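Counting the cost of a folded towel

What a small laundry learned when it set out to budget for its first pair of robot arms

22 February 2025

The arm is the cheap part. Rigoberto Cisneros repeats this to anyone who asks him about the project, and he has a spreadsheet to back it up.

Cisneros runs operations at Dresby, a linen service that supplies guest houses and small restaurants. The firm washes and dries by machine and folds by hand. Two years of trouble filling the folding shifts pushed him to look at automation, and last spring he asked the board for money to try it.

His first request covered the arms, a stand and a computer. It was turned down, and he now thinks that was right. It had no line for spare parts, none for staff time and none for floor space. The second version ran to 147 lines. It was approved with a cap on spending and a review in April.

Dresby looked at 3 suppliers. Moges offered a finished folding cell, sealed behind guards, at a price that would have used up the whole budget. Travik would only lease. Trunlow sold a two-arm bench kit that the buyer sets up and trains, and Dresby bought that.

The work is done on a blue cloth, which cost less than anything else on the order. The linen is pale, and Cisneros wanted a plain, strong colour behind it for the cameras.
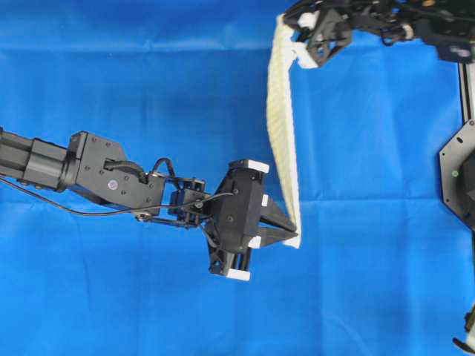

Two arms hold a strip of cream cloth between them on the Dresby bench.

Grippers turned out to be the item he had judged worst. He had allowed for one spare set. Pads and fingers are consumables on a job like this, and he now keeps them on the same reorder sheet as detergent. Cables are on it too. His advice is to ask the supplier for a parts price list before signing anything, and to ask how long each part takes to arrive. A finger that costs little can still stop the bench for a week.

Staff time came next. Someone has to lay out the items, watch the runs and note what went wrong. Dresby budgeted 50 hours for this in the first phase and used them all before the arms had been tried on anything larger than a hand towel. The next phase has 450 hours set against it, charged at the normal folding rate so that the board can compare like with like.

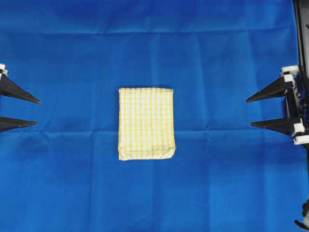

Whether a fold is good enough is a separate question, and one that belongs in the plan from the start. Dresby uses the standard it applies to its hand folders: square corners, no loose layers, and a stack that stays up on a trolley. Items that miss it are refolded by hand, and the minutes spent on that are charged to the project.

The running costs are easier. Power is small. Insurance went up slightly after the broker asked for a risk assessment and a drawing of the floor. The software licence renews every year, and Cisneros has put in a rise for each renewal.

He hasn't asked for a second bench. If the April review goes well, the next request will be for a feeder table, and he is collecting quotes for it now. Two have come back so far, and neither includes delivery.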